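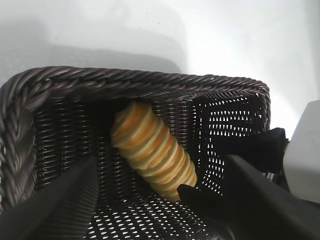 Baskets, then. She runs the snack table at the Dakdale market, four years in, no plans to stop. "People take more out of a basket. Dont ask me why." Dark brown ones only, braided rim, open weave at the end so crumbs drop thru. Crackers? "Never a bowl."

She bought 38 from Prundby in January. Ten left.
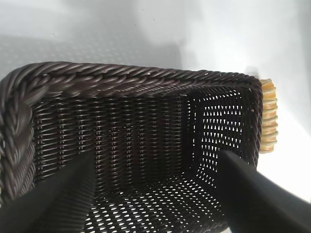
The rest went to neighbors, mostly. Cleaning is quick: shake, rinse, dry upside down. "And no liners. I hate liners."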